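## Section 4. Setting Up and Using the Madar Upright Steamer

This section covers the first set-up of the Madar Upright Steamer, routine use on clothing and hats, and regular cleaning. Read Section 2 (Electrical Safety) before you begin. Keep this manual with the appliance, and pass it on if the appliance changes hands.

### 4.1 Choosing a location

1. Select a level, dry floor area that can tolerate an occasional drip. Do not place the base on thick carpet.
2. Leave at least 14 inches of open space between the steam head hook and the nearest wall, curtain, or shelf.
3. Confirm that the power cord reaches the outlet without being pulled tight. An extension cord must not be used.
4. Route the cord along a wall or behind the base, away from foot traffic.

**Note:** Steam may mark unsealed wood and some painted finishes. Where the appliance must stand near such surfaces, use the drip mat supplied.

### 4.2 Assembling the pole and hose

1. Remove the shipping collar from the base. Retain it for storage.
2. Insert the lower pole into the socket until the button clicks.
3. Slide the upper pole out to the desired height and close both clamps.
4. Fit the hanger bar to the top of the pole with the hook facing forward.
5. Screw the hose collar onto the base outlet by hand. Do not use pliers.
6. Hang the steam head on the hook. The hose should fall in a single open curve with no kinks.

If the collar does not turn freely, remove it and check that the rubber seal is seated flat. A twisted seal will leak. Replacement seals are sold in pairs under part group H.

### 4.3 Filling the tank

1. Switch off the appliance and unplug it.
2. Lift the tank by its handle and turn it upside down.
3. Unscrew the cap and fill the tank with cool tap water. Capacity is 32 fluid ounces to the line.
4. Replace the cap, return the tank to the base, and wipe away any spilled water.

**Caution:** Do not add perfume, starch, vinegar, or fabric softener to the tank. Damage caused by additives is not covered under the Hourani limited warranty.

In areas with very hard water, a mixture of equal parts tap water and distilled water is recommended.

### 4.4 Steaming hanging garments

1. Plug in the appliance and turn the dial to the desired setting. The lamp glows amber during heating and turns green when steam is available.
2. Point the steam head toward the floor, away from people and pets, until the first water droplets have cleared.
3. Place the garment on the hanger bar and fasten the top button.
4. Begin at the shoulders and move downward in slow, overlapping strokes. Hold the fabric lightly by the hem with the free hand.
5. Allow the garment to hang until fully dry before wearing or folding it.

| Fabric | Dial setting | Distance |
|---|---|---|
| Cotton, linen | High | Light contact |
| Wool, felt | Medium | Hold clear of fabric |
| Polyester blends | Low | Hold clear of fabric |
| Silk | Low | Steam from the reverse side |
| Waxed or coated cloth | Do not steam | n/a |

Always follow the care label when it differs from the table. Test a hidden seam before steaming any dyed item for the first time.

**Caution:** Never steam clothing while it is being worn. Burns may occur through the fabric.

### 4.5 Hats and other shaped items

Hats should be steamed off the hanger bar, on a stand or a padded form that holds the crown open. The stand should be heavy enough to remain upright when the brim is handled. Bare wire stands are suitable for soft cotton hats. Felt hats require a full form, as wire may leave a ridge in the crown.

1. Set the stand on a clear table and turn the dial to Low.
2. Remove pins, feathers, and ribbons that are not sewn down.
3. Steam the inside of the crown first, then the outside, in short passes.
4. Shape the brim between passes. Set the steam head on its hook before using both hands.
5. Leave the hat on the stand until it is cool and dry. 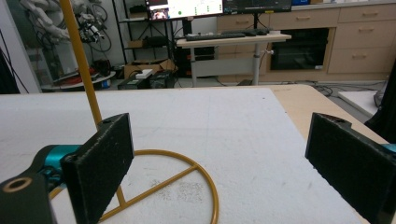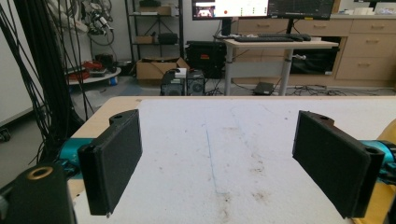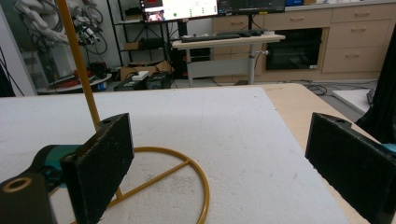
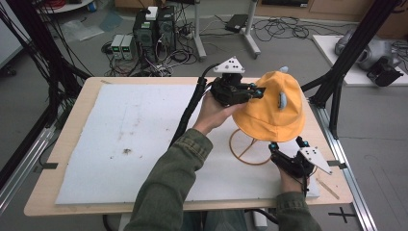 Straw hats may be steamed only if the straw is unlacquered. Hats with a cardboard or buckram brim should be taken to a professional cleaner.

### 4.6 Descaling

Descale the appliance after every 100 tank fillings, or sooner if the steam becomes weak or uneven. Use one packet of Clorine descaling powder.

1. Unplug the appliance and allow it to cool for one hour.
2. Dissolve the powder in a full tank of lukewarm water.
3. Return the tank to the base and let the solution stand for 30 minutes without heating.
4. Remove the tank and hose. Tilt the base over a sink and open the drain plug.
5. Rinse the tank and base twice with clean water, then close the plug firmly.
6. Refit the hose and run one full tank of plain water on High before steaming any fabric.

The heating element has an expected service life of roughly 2,000 hours. It is not a user-replaceable part. Appliances requiring a new element should be sent to the Garkville service center in the original carton, with the tank drained and the pole removed. Requests received after noon on Friday are processed the following business day.

### 4.7 Storage

Empty the tank, coil the hose loosely, and refit the shipping collar. Store the appliance upright in a place that remains above freezing. For fault lamps and error tones, refer to Section 5.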